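Why Do Wires Have Tiny Plugs on the Ends?

Last updated: March

Have you ever had a toy stop working, and a grown-up opened it with a little screwdriver, and inside you saw a flat colored board and a bunch of skinny wires? I love that moment! When I was six I wanted to see inside everything we owned. My mom hid the screwdrivers on top of the fridge.

So let's talk about what's in there, starting with the flat part.

The flat part is called a circuit board. Lots of people think they're always green, and plenty of them are, but they also come in red, blue, black, white and even purple. The color is just a kind of coating, a bit like paint, that protects the thin metal lines underneath. Those lines are called traces, and they work like streets. Electricity drives along the streets to get from one part to the next. The parts are the little bumps and blocks stuck on top, and each kind has its own job. Some slow the electricity down, some save up a little bit for later, and some light up.

Boards don't have to be rectangles, either. If the thing you're building is round, a round board might fit inside it best. Some boards even have a hole in the middle. I once had a round one on my desk and my little cousin asked if it was a cookie. (It was not a cookie. Please don't lick circuit boards.)

Now for my favorite part, the wires.

A wire is metal on the inside and plastic on the outside. The metal is usually copper, and that's the part the electricity moves through. The plastic is like a raincoat that keeps the electricity in where it belongs. When a few wires travel together in a bunch, the bunch gets a special name: a wire harness. Horses wear a harness too, but that's a different kind and you can't plug it in.

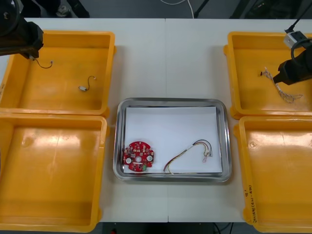 Wires in a harness usually come in different colors, and people who build things are really glad about that. Suppose you had four wires and all of them were gray. How would you know which one went where? You'd have to follow each one with your finger from start to finish, and if they got tangled, good luck! With colors you can look at one end, see red, look at the other end, find red, and you're done. Red is often used for power and black is often used for the path back, but that isn't a rule for every machine in the world, so builders always check the drawing first.

And then there are the plugs. The proper word is connector. A long time ago, lots of wires were joined on for good with melted metal, called solder. People still do that, and it's very strong. But if one wire breaks, somebody has to melt the whole joint to get it off again. With a connector you push it in, and you pull it out when you want to fix something. Many of them are shaped so they only fit one way around. Try it wrong and it won't go.

My friend Younes Samir puts little electronic things together for a living, and I asked him what the hardest part is. I thought he'd say something about math. He said, "Finding the wire I put down two minutes ago." That's why he's so fussy about bins. Short wires go in one bin and long ones go in another, and the thing he's building stays in the middle of the table where he can reach it. His bins are bright, too. A black wire on a black table is nearly invisible, but a black wire in a yellow bin? Easy.

You can try this yourself with no electricity at all. Ask for some yarn in a few colors and 2 shallow boxes. Cut some short pieces and some long pieces, mix them all up, and time yourself sorting them. Then dump everything in one heap and ask someone to call out "short red!" or "long blue!" while you look for it. Do it again with the sorted boxes. My best time for sorting is 119 seconds, and I'm a grown-up with a lot of practice, so I bet you can beat me.

One important thing before you go hunting for wires at home. Never open anything that's plugged into the wall, and don't open anything at all unless a grown-up says yes and stays with you. Some gadgets keep electricity inside even after they're unplugged, and it can really hurt you. An old flashlight with the batteries taken out is a nice place to start. Look for the metal strip or the wire that goes from the battery to the light, and see if you can follow it the whole way with your finger.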